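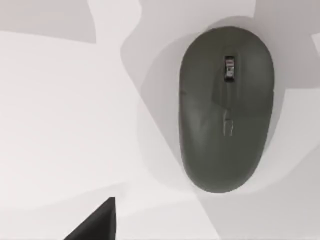
Galería del proyecto Terkover: variar las sombras en simulación

Esta página reúne material de nuestro trabajo sobre manipulación con dos brazos en entorno simulado. El español no es mi lengua materna, y pido paciencia al lector si alguna expresión resulta un poco rígida. He preferido escribir los textos yo mismo, porque Ruairí Cronin y yo discutimos durante mucho tiempo qué cosas merecían mostrarse.

La pregunta del estudio es sencilla de formular. Una política entrenada solamente con imágenes sintéticas suele aprender la posición de los objetos, pero también aprende las sombras. Si la luz es siempre la misma, el modelo puede usar el borde de una sombra como si fuera el borde del objeto. Nosotros queríamos medir cuánto depende la política de esa información, y si es posible reducir la dependencia sin perder precisión.

El conjunto Hotuvden, que generamos para este fin, contiene 3,159 episodios. En cada episodio cambiamos la dirección de las luces, su tamaño aparente y la intensidad del fondo. Los objetos son de uso común en un escritorio. Los de color oscuro nos han dado más trabajo que los otros: sobre una superficie clara el contorno se distingue bien, pero el lado en sombra se mezcla con la zona gris que lo rodea, y el estimador de orientación comete allí la mayoría de sus errores.

Sobre las vistas cercanas. Con ellas la política corrige los últimos centímetros del movimiento. En nuestra primera versión las entrenamos con sombras duras, y el resultado fue malo: el dedo de la pinza se detenía demasiado pronto cuando encontraba una sombra suave. Después de ampliar el tamaño de las fuentes de luz, este comportamiento se hizo mucho menos frecuente.

Sobre las vistas generales. Sirven para planificar la aproximación y para decidir el lugar donde se deja el objeto. El destino se indica con un marcador plano de color rojo. 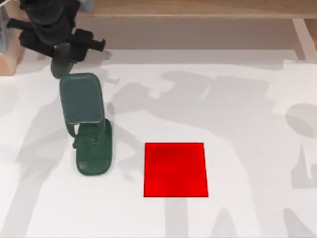 La dificultad principal en este caso es la sombra del brazo que no entra en la vista. Su silueta ocupa una parte grande de la mesa y tiene articulaciones reconocibles, de manera que el detector de obstáculos la tomaba a veces por un cuerpo sólido y proponía un rodeo innecesario. Conall Tierney sugirió generar parejas de episodios iguales en todo menos en la proyección de sombras, y penalizar la diferencia entre las dos trayectorias. A este término lo llamamos Indemus, y es la única modificación que hicimos en la función de pérdida.

Para la evaluación usamos 400 episodios que no estaban en el entrenamiento. Con el término Indemus, los rodeos innecesarios bajaron un 70 por ciento respecto a la versión de base. La tasa de colocación correcta sobre el marcador se mantuvo casi igual, y esto era lo que más nos preocupaba. Los fallos que quedan se concentran en los episodios donde varias sombras se cruzan cerca del destino.

Una nota sobre el cálculo: las parejas aumentan bastante el tiempo de generación. En el servidor Borkowska fue necesario dividir el trabajo en lotes, y todavía no hemos repetido el experimento con materiales transparentes. Tenemos intención de hacerlo en septiembre.

Textos revisados el 12 de febrero. Los ficheros de configuración de las luces se pueden solicitar a Ruairí Cronin.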